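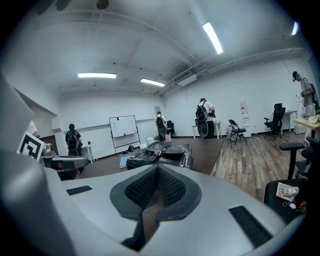
Gripper and bag on the dark table, main room, white pipes overhead.

Hand-held gripper check, main room
Filled in by: Mireille Gautier
Date: 23rd October
Copy to: Eustaquio Valdovinos
Reason: pad slipped on the Udar unit and it dropped a full jar on my foot. Foot fine, jar not.

1. Pad seated in the notch — FAIL on Udar, OK on Drokus
I could lift one corner of the Udar pad with a fingernail. It went back down nicely when I pressed it, and then came up again while I was writing this. Please don't glue it! We tried that in April and the old pad came off in crumbs.

2. Mesh surface of pad clean — OK
A bit of fluff on the Drokus one, wiped off with a dry cloth.

3. Side grip strips firm, no lifting — OK
Pushed along both with my thumb.

4. Shell free of cracks — OK, with a moan
There's a scuff on the Udar housing that I've reported before. It hasn't grown, so I'm passing it, but I'd like it written down somewhere other than my notebook.

5. Closes fully and opens again without sticking — FAIL on Udar
Stuck on the sixth squeeze and I had to shake it loose, which I know we're not meant to do. Eustaquio, was this the one you had apart last week? It feels stiffer than it did.

6. Holds the 200 g test weight — FAIL on Udar, OK on Drokus
Drokus held it and then held the 1000 g as well, no fuss at all. Udar let go of the 200 g as soon as I tilted my wrist, so I never bothered with the big one.

7. Marker card flat and readable — OK
Fingers on the white border only, please, not over the black square.

8. Tables and walkways — NEEDS DOING
Bags off the work tables and chairs tucked in before anyone picks up a gripper. I'm as bad as anyone for this. If you're wearing a backpack, watch your straps when you lean over a table — I caught mine on a gripper the other day and nearly had the lot on the floor.

Result
Drokus: fine to use.
Udar: out of use, red tag on, in the cupboard.

To do
New pad ordered from Rattanakul, coming by Fedport. Eustaquio to look at the sticking. I'll redo 1, 5 and 6 once it's back together.

M.G.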